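The head greenkeeper at Buchanan does not want to be called a superintendent. "That's a guy with a desk," he says, sitting behind a desk. It is a little before six in the morning in November, and he has already been out to look at the seventh green twice. He did not like it either time.

Buchanan is the smaller and older of the two public golf courses in Waltthorpe, and for most of its life it was the one you played when you couldn't get on the other one. It is a par 63, a number that makes visitors check the scorecard for a misprint. There are only a few par fours and no par fives at all. "People come in and ask where the rest of it is," he says. "I tell them it's in the creek."

The creek used to be the problem. It flooded every spring, took the sand out of the bunkers and left other things in its place. Two winters ago the town decided to stop fighting it, let five holes go back to meadow, and squeeze new ones onto the high ground by the water tower. The regulars took it about as well as you'd expect.

"I had a man follow me around in a cart for a whole morning," he says. "He didn't say anything. He just wanted me to see his face."

The new holes opened in May. I ask whether the man has been back. "He has a locker now. He complains about the locker."

What Buchanan got out of the work is a course that can be walked in an afternoon by somebody with bad knees, and a set of greens that play much faster than anything else in the county. The greenkeeper is proud of the greens in the way other people are proud of a difficult dog. The ninth slopes toward the parking lot. The twelfth slopes toward everything. He says a putt from above the hole on twelve is "more of a donation," and he has turned down two requests to flatten it, one of them from his own brother-in-law.

He is less proud of the clubhouse. It was redone on what money was left over, and there wasn't much. The new bar does a decent chili and closes at 5, right around when most people would like chili. The old trophy case went into the hallway by the restrooms, where he thinks it gets more visitors than it ever did before.

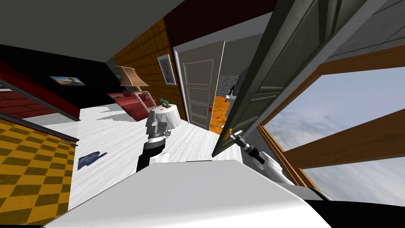 I bring up Hondus, the resort course on the far side of the lake, and he looks at me like I've mentioned an ex-wife. Hondus has a spa, a helipad and a waterfall that runs on a timer. He worked there for eleven seasons.

"Beautiful place," he says. "You could eat off the fairways, and one time a wedding party did. But I'd spend a week getting a green right and then somebody would call down to say it looked dark in the brochure." He was once asked to make the lake bluer. He is still not sure how that conversation ended, only that it went on through lunch.

Does he miss anything? He thinks about it. "The mowers. They had really good mowers."

The mowers at Buchanan are old, and one of them will only start for the evening crew. This matters more than it used to, now that the course is hosting the Zesero, a match-play weekend that has wandered between the smaller courses in this part of the state for as long as he can remember. It draws a field of 100, most of them friends and all of them convinced that their handicap is a private matter. Buchanan last had it before the flood years, and the winner went around the final day in 55 with a borrowed putter. The putter's owner finished near the bottom and would like it noted that he was being generous.

I ask what a 55 would take on the new layout. He laughs for a while.

"Wind from the west, greens wet, me on vacation."

He plans to cut the hole on twelve in the back left corner for the last round, a spot he describes as fair. I ask what he'd call an unfair one. He says he'd have to show me, and so we go out in the cart with one headlight working and the grass still gray with frost. He stops short and makes us walk the rest of the way around by the path, well off the putting surface.

From the back of the green you can see the meadow where the old holes were. There are herons in it now, and somebody's range ball. He looks at the ball for some time.

"That's a terrible slice," he says, and goes to get it.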